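What Does Clerkham Do With Its Empty Bedrooms?
Term project report, Regional Housing Studies
Ruth Huanca and Elisa Testa
17 Jan 2018

We chose this topic in the belief that a town of 1687 dwellings would be small enough to finish before the break. It was small enough to start before the break. The full write-up follows, with the table of survey replies left out of this web version on the advice of whoever formats these things.

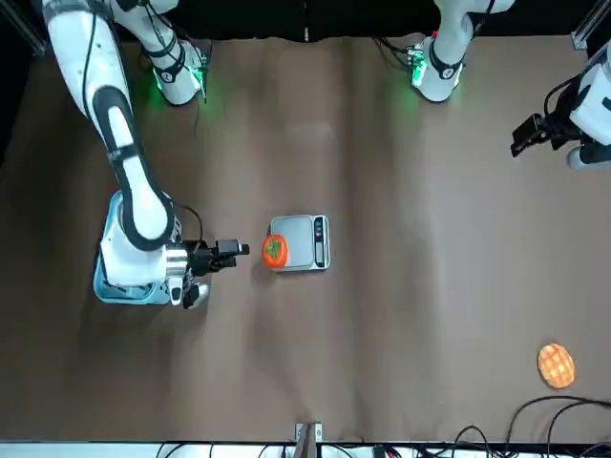
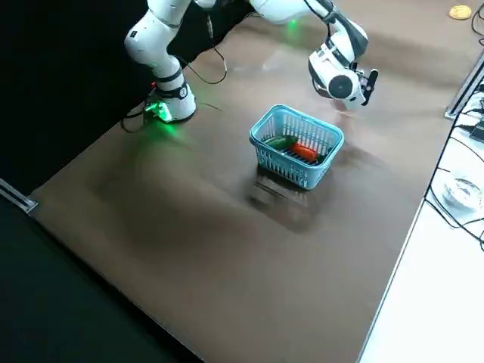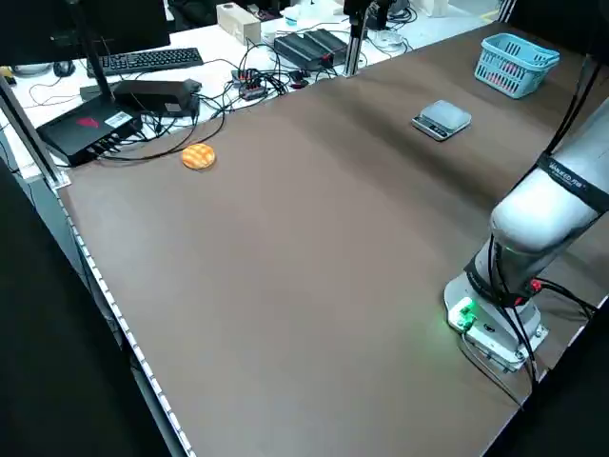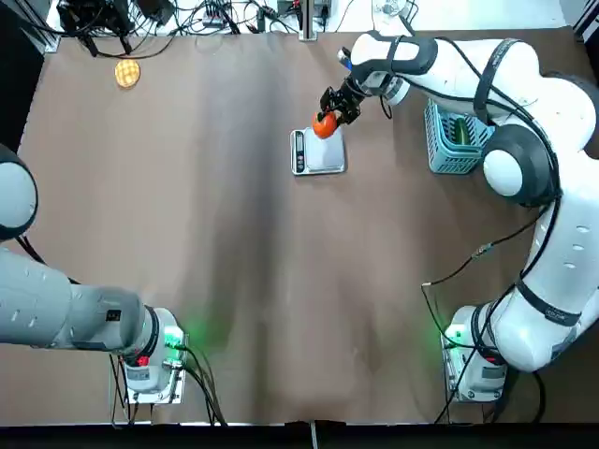

1. The question

Clerkham sits between the college town of Drorkusthorpe and a lake that people drive several hours to stand beside. For most of its history the spare room of a Clerkham house went to a grown child or a sewing machine. Lately it goes to a lodger on a yearly agreement or to weekend visitors at a nightly price. We wanted to know which of those two an owner is more likely to choose, and what tips the choice. Our first draft of this question ran to half a page and contained the word "holistic." Our instructor circled it and we took the hint.

We did not look at whole houses rented out with the owner living elsewhere. That is a different business with different rules, and Elisa had already promised her weekends to this one.

2. How we went about it

Our starting list came from the town's register of room permits. Any owner who rents out part of a home they live in has to file one, and the form asks whether the stay is over or under 30 nights. The register is public in the sense that you may sit in the town hall and copy it by hand. We copied 413 entries. Some permits had lapsed, and a few addresses turned out to be vacant lots, one of which had a permit for two bedrooms.

We mailed a one-page survey to every entry that still looked alive. Returns came in slowly, then in a lump after Ruth added a stamped envelope. We ended with 36 usable replies. A reply was unusable if it left out the rent, if it gave the rent as "fair," or if it consisted of a letter about parking. We kept the parking letters in their own folder, which is thicker than the folder of replies.

We also interviewed nine owners at home. Interviews ran from 20 minutes to an entire afternoon, depending on whether there was cake.

3. What we found

Most of the owners who answered rent to long-term lodgers. This surprised us, given that the nightly price near the lake in summer is high enough to make a student sit down. The long-term owners gave duller reasons than we had hoped for. They like one set of sheets. They like knowing who is in the kitchen. Several had tried weekend guests for a season and quit, and when asked why, four of them brought up towels before they brought up money.

The short-stay owners were a smaller group and mostly lived on the three streets nearest the water. They earn more per night and have far more empty nights, and when we worked the numbers through a whole year the gap between the two groups shrank a good deal. Cleaning, supplies and the town's lodging tax took up most of it. One owner on Cabrera Street had never added up her costs before we asked. She did it in front of us on the back of our consent form, went quiet for a bit, and then offered us more coffee.

Distance from the lake mattered less than we expected past the first half mile. What mattered more was a separate entrance. Owners with a side door or basement steps were willing to take strangers for two nights. Owners whose guests would have to cross the living room were not, whatever the price. If we were starting again, the survey would have a question about doors. It has a question about Wi-Fi, which every single person answered "yes."

Parking rules had some effect as well. The town requires one off-street space per rented room, and owners in the older part of town who lack a driveway told us they had simply not bothered to look into short stays. (See folder.)

4. The Silo

No report on Clerkham housing can avoid the Silo, and we tried. It is the converted grain building on the Drorkusthorpe road, now cut into furnished studios with curved walls and a monthly rent of $1158. Its opening was supposed to pull lodgers away from private homes. None of the long-term owners we interviewed had lost a lodger to it, though one had gained a lodger from it, a man who owned a bookcase and wished to stand it against something.

We think the Silo competes with the short-stay rooms more than anyone planned, as visiting instructors and contract workers seem to book it for a month or two at a time. We can't show this. The management office was polite and gave us a brochure.

5. Problems with the work

The sample is small and leans toward people who enjoy filling in forms. Owners without a permit are missing completely, and from what their neighbors told us there are plenty. Our rents are self-reported. We suspect rounding, and in two cases pride.

We also split the data entry between us without agreeing on whether utilities counted as part of the rent. Ruth said yes and Elisa said no, and we each did half before comparing. Fixing that took most of a week in January and is the reason the report is dated when it is.

6. What we would suggest

The town could add two boxes to the permit form, one for a separate entrance and one for nights rented last year. That would answer in one renewal cycle what took us a term. It might also take the vacant lots off the register.

Owners thinking about switching to short stays should add up a full year first, including the months when the lake is frozen and the visitors are at home. A cost sheet we made for this purpose is available from either of us, now with a line for towels.

Copies of the survey and the interview questions are in the department office. The parking letters can be read on request.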